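Plindura schließt Qualifikation des Kleinsatelliten-Antriebs Drekano ab

Wassergestütztes Triebwerk durchläuft Dauertest im Vakuum / Erster Einsatz im Orbit auf dem Satelliten Kikari geplant

Die Plindura GmbH hat die Bodenqualifikation des Antriebssystems Drekano beendet. Das elektrothermische Triebwerk für Satelliten der Masseklasse bis 200 Kilogramm verwendet entmineralisiertes Wasser als Treibstoff. Der Abschlussbericht wurde im November an den Satellitenbetreiber Tillman übergeben, der das System auf dem Erdbeobachtungssatelliten Kikari einsetzen wird. Die Freigabe für die Integration des Flugmodells ist erteilt.

Das Qualifikationsprogramm umfasste Vibrations- und Schockversuche, Thermalvakuumzyklen, eine Prüfung der elektromagnetischen Verträglichkeit sowie einen Dauertest in der Vakuumkammer. Im Dauertest absolvierte das Qualifikationsmodell nahezu 3000 Zündungen. Der spezifische Impuls blieb über die gesamte Versuchsdauer innerhalb des spezifizierten Toleranzbandes. Die anschließende Befundung der Düse und des Heizelements ergab keine Erosion oberhalb der zulässigen Grenzwerte.

Drekano besteht aus einer Tankbaugruppe mit Membranförderung, einer Verdampfereinheit, dem Heizelement mit Düse und einer redundant ausgeführten Steuerelektronik. Das Wasser wird flüssig und bei niedrigem Druck gelagert, im Verdampfer in die Gasphase überführt und im Heizelement weiter erhitzt, bevor es über die Düse expandiert. Hochdrucktanks sind nicht erforderlich. Die Betankung kann beim Integrator erfolgen und verlangt keine Schutzanzüge, wie sie beim Umgang mit Hydrazin vorgeschrieben sind. Für den Startplatz entfällt damit ein gesonderter Sicherheitsabschnitt in der Kampagnenplanung.

Zwei Punkte standen im Mittelpunkt der Prüfungen. Zum einen war nachzuweisen, dass das Wasser in Leitungen und Ventilen während längerer Schattenphasen nicht gefriert. Die Leitungsführung wurde hierzu gegenüber dem Entwicklungsmodell verkürzt und mit getrennt schaltbaren Heizkreisen versehen. Zum anderen war das Verhalten des Verdampfers bei schwankender Bordspannung zu charakterisieren. Die Steuerelektronik regelt den Massenstrom nun in Abhängigkeit von der verfügbaren Leistung und bricht einen Zündvorgang kontrolliert ab, wenn der untere Grenzwert unterschritten wird.

„Mit dem Abschluss des Dauertests liegen uns belastbare Daten über die gesamte spezifizierte Lebensdauer vor“, sagt Darnell Ambrose, Leiter Antriebssysteme bei Plindura. „Die Abweichung zwischen thermischem Modell und Messung war in den Kaltfällen größer als erwartet. Wir haben das Modell entsprechend korreliert und die Heizleistung in der Ventilgruppe angepasst. Der betroffene Versuchsabschnitt wurde mit der geänderten Konfiguration vollständig wiederholt.“
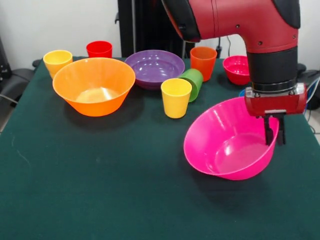

Welche Aufgabe übernimmt Drekano auf dem Satelliten Kikari?

Das Triebwerk dient der Bahnanhebung nach dem Aussetzen, der laufenden Bahnhaltung und dem kontrollierten Absenken am Missionsende. Für das Absenken ist eine Treibstoffreserve vorgesehen, die im Regelbetrieb durch die Bordsoftware gesperrt bleibt.

Kikari wird in einer sonnensynchronen Umlaufbahn betrieben und trägt ein Infrarotinstrument zur Erfassung von Oberflächentemperaturen. Die Nutzlast stellt Anforderungen an die Sauberkeit der optischen Flächen, weshalb das Kontaminationsverhalten des Antriebs gesondert untersucht wurde. Messungen mit Quarzkristall-Mikrowaagen im Bereich des Rückstroms zeigten keine bleibende Ablagerung. Nach jedem Manöver ist dennoch eine Wartezeit einzuhalten, bevor die Instrumentenabdeckung geöffnet wird. Die Dauer wird während der Inbetriebnahme im Orbit festgelegt.

Die Auslegungslebensdauer der Mission beträgt drei Jahre. Tillman verantwortet Satellitenplattform, Betrieb und Datenverteilung, Plindura liefert das Antriebssystem einschließlich der Bodenunterstützungsgeräte für Betankung und Dichtheitsprüfung. Die Schnittstellendokumente wurden nach der kritischen Entwurfsprüfung eingefroren. Änderungen aus der Qualifikationsphase betreffen ausschließlich die Heizkreise und sind mit der Plattformseite abgestimmt. Eine Anpassung der mechanischen Schnittstelle war nicht notwendig.

Das Flugmodell befindet sich derzeit in der Endmontage. Im Anschluss folgt die Abnahmeprüfung mit reduzierten Lastniveaus, danach die Auslieferung an Tillman. Für die Integration in die Plattform und den gemeinsamen Funktionstest sind zwei Monate vorgesehen. Die Betankung erfolgt nach Abschluss der Umweltprüfungen auf Systemebene. Der Starttermin wird von Tillman gesondert bekannt gegeben.

Parallel bereitet Plindura eine Variante mit zwei Düsen vor, die zusätzlich Drehmomente zur Entsättigung von Reaktionsrädern erzeugen kann. Tankbaugruppe und Steuerelektronik werden unverändert übernommen. Über eine Aufnahme der Variante in das Lieferprogramm entscheidet das Unternehmen nach Auswertung der ersten Betriebsdaten von Kikari.

Über Plindura
Die Plindura GmbH entwickelt und fertigt Antriebssysteme und Komponenten zur Treibstoffförderung für Kleinsatelliten. Zum Lieferumfang gehören Ventile, Tanks, Druckregler und die zugehörige Steuerelektronik. Montage und Prüfung erfolgen im eigenen Reinraum, Schock- und Vibrationsversuche werden bei externen Prüflaboren durchgeführt.

Über Tillman
Tillman betreibt Satelliten zur Erdbeobachtung und stellt Temperatur- und Feuchtedaten für Wasserwirtschaft, Landwirtschaft und Stadtplanung bereit.

Pressekontakt
Plindura GmbH, Unternehmenskommunikation
Ein technisches Datenblatt zu Drekano und die Zusammenfassung des Qualifikationsberichts sind auf Anfrage in deutscher und englischer Sprache erhältlich. Abdruck honorarfrei, Belegexemplar erbeten.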